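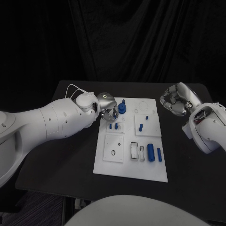

From: Anneli Rissanen
To: Landthorpe Allotments list
Subject: Re: Water on the lower plots

Eero wrote:

> The lower plots had almost no pressure again this evening. I was at
> the tap by the compost bays at seven and it took me the best part of
> half an hour to do two beds. Ostap says it was the same for him the
> night before. Is this the pipe, or is it just that everyone waters
> at the same time? If it is the pipe I would like to know before I
> put the leeks in.
>
> Also, did we ever decide about the second tank?
>
> Eero Tikkanen
> plot 12

Eero, thanks for writing it down. I went over this with Eino Valtonen, who put in the line when the lower field was added, and I can answer most of it.

The supply comes in at the road and runs down the east side in one pipe. The upper plots take from it first. When four or five taps are open up there, what reaches the compost bays is a trickle. Eino closed everything else and opened your tap by itself, and it filled a 2 gallon can in well under a minute. So the pipe to you is clear. He did find the joint behind plot 80 weeping and has tightened it, but that was a small leak and would not account for what you are seeing.

The busy time is from half past six to eight. Anyone who can water before breakfast should do so until the weather breaks. I know that doesn't suit people who work early. If you can only come in the evening, please run one tap at a time and fill cans from it. Sprinklers left going on the grass paths should be turned off. I found one running between 80 and 86 with no one on either plot.

On the second tank: we did decide, in a way. At the spring meeting we agreed to buy one if the price stayed under what was left in the shed fund. Juntunen quoted for a tank with a stand and a lid, delivery included, and that came in over. Troels Þrastardóttir has since found a used one that held rainwater at a plant nursery. She is going to look at it and will check the outlet, which is apparently an odd size. If it needs an adapter we have two in the shed, on the shelf above the strimmer cord.

It would go on the slabs behind the lower shed, fed from the shed roof. That roof is not large, and in a dry August it won't fill by itself. Eino suggests topping it up overnight from the mains with a float valve, so it is full by morning and the evening people can dip from it. I think that is the sensible way to do it. It means digging a short trench from the compost bays to the slabs, one spade deep, and I would rather have that done before the ground gets any harder. 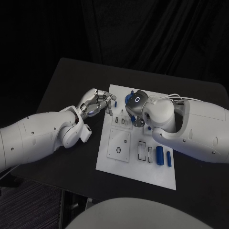
Will the new tank be safe to use on salad crops?

Rainwater off the shed roof is fine at the roots, but wash anything you eat raw under the mains tap before you take it home. The tank will have a lid to keep the light out and the leaves from getting in, and it should be drained and scrubbed once a year, at the end of the season.

Two other things while I am writing.

The padlock on the road gate has been changed. It is the same code as before with the last two digits swapped. If you don't know the old code, ask me off the list and please don't post it here.

Ostap Shevchuk still has most of a bag of Iketti onion sets that he isn't going to plant. They are in the lower shed in a net, hanging from the nail by the window. Help yourself, but they have been there a while and some have gone soft. He also asks whoever borrowed the long-handled hoe to put it back.

Eero, I would go ahead with the leeks. Water them in well when you plant them, fill the holes to the top and leave them alone for a few days. They will stand a dry week better than the beans will. If your tap drops off again at a time when the upper plots are quiet, let me know what time it was and which other taps were open, and Eino will take another look at the line.

If you can help with the trench, reply to me directly and say whether mornings or evenings are better. Bring your own spade.

Anneli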